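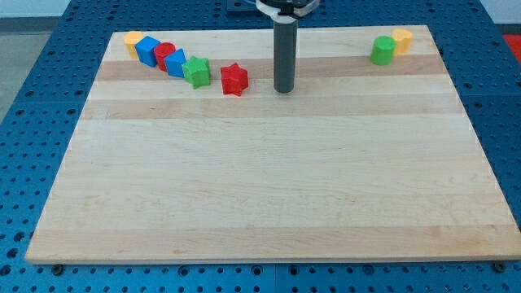
Maple cutting board went rough and fuzzy after oiling, what did I do wrong?

Posted June 22, 2020 in Kitchen and Cookware

I bought a big maple board in March from a small shop called Prilley. It was smooth as glass when I got it. The card that came with it said to oil it once a month with mineral oil. I missed the first month and then did it twice close together to make up for it. I use Bendo board oil, the 4 ounce bottle, and I wipe it on with a paper towel and leave it overnight.

After the second time it looked great for a few days. Then I washed it and now the surface feels fuzzy, like very fine sandpaper, mostly in the middle where I cut. The ends still feel fine. It also has a slight wave to it. If I press on one corner it rocks a little on the counter. It didn't do that before.

I wash it with dish soap and hot water, rinse it under the tap, and lay it flat on a dish towel to dry. It never goes in the dishwasher. I don't leave it in the sink.

Is the oil bad? Should I sand it, and if so with what? I paid 155 dollars for it and would like to not ruin it. Also my sister-in-law says I should use olive oil instead and I'd like to know if she's right before I say anything.

Posted by Lurnomano

oakandash
Member, 717 posts

The oil is fine. What you're feeling is raised grain. When bare or lightly finished wood gets wet, the fibers at the surface swell up and some of them stay standing when it dries. Every new board does it to some degree. Some makers wet the board and sand it a few times before they sell it so most of the fuzz is already gone when you get it. Others skip that. It sounds like yours was sanded very fine and then oiled, and the first few real washings brought the grain up. The middle gets it worst because the knife has opened up the surface there.

To fix it:

Wash the board and let it dry standing on edge for a full day. Don't start while it's damp.

Sand with 220 grit paper wrapped around a flat block. Go with the grain, light pressure, whole surface and not only the rough spot. If you sand only the middle you'll make a dip and water will sit in it.

Wipe off the dust with a barely damp cloth. The grain will come up again a little. Let it dry, then sand again with 320. Do this one more time if it still feels rough.

Then oil. Put on more than you think you need, all sides including the bottom and the edges. The ends drink the most. Leave it a few hours or overnight and wipe off whatever hasn't soaked in. If the board looks dry in patches the next morning, do it again.

You don't need anything finer than 320 on a cutting board. Past that you're polishing something you're going to hit with a knife.

As for the wave, that's from your drying. You lay it flat on a towel, so the top dries in the open air and the bottom stays wet against the cloth. The wet side is swollen and the dry side isn't, so the board cups. Stand it on its long edge with air on both sides. A dish rack works, or lean it against the backsplash with a gap behind it. If the cup is slight it will often go most of the way back in a couple of weeks once both faces are drying evenly. You can help it by oiling both faces the same amount. Were you oiling only the top? Most people do, and it makes cupping worse.

If it still rocks after that, stick small rubber feet on the bottom or put a thin piece of shelf liner under it. I wouldn't plane it unless it's bad enough that a knife leaves gaps when you chop parsley.

Hot water isn't a disaster but warm is enough. Soap is fine. A quick wash and wipe beats a long rinse.

No on the olive oil. It doesn't dry and it goes rancid, and the board will smell like old crayons by fall. Same for corn and canola. Mineral oil doesn't dry either but it doesn't spoil. Walnut oil does harden, slowly, but skip it if anyone with a nut allergy eats at your house.

tinroof_kitchen
Member

Just use a plastic one. I've had the same plastic board for years and it goes in the dishwasher. Wood is too much work.

Tóth
Member, over 1,000 posts

Agree with most of what oakandash wrote. Two additions.

Once a month is a guess on the card, and it depends on your house. In winter with the heat running mine needs it more often. Put a few drops of water on the board. If they bead up, leave it alone. If they soak in and leave a dark spot, oil it. Doubling up to make up for a missed month did no harm, but it didn't do much good either, the wood only takes what it takes.

Second, after the sanding try a board cream in place of plain oil for the last coat. It's mineral oil with beeswax melted in. It stays nearer the surface and sheds water better, so the grain doesn't come up as fast. You can make it with four parts oil to one part wax by weight, warmed in a jar set in a pan of hot water until the wax melts. Stir, let it cool, rub it on with a rag and buff it the next day. A small jar lasts me a long time.

I disagree on the shelf liner. It holds moisture under the board if you leave it there. Feet are better, or take the liner out when you're done.

Lurnomano
Original poster

Thanks. Yes, I was only oiling the top. I have 220 paper in the garage already and will pick up some 320. The board is standing on edge in the dish rack now.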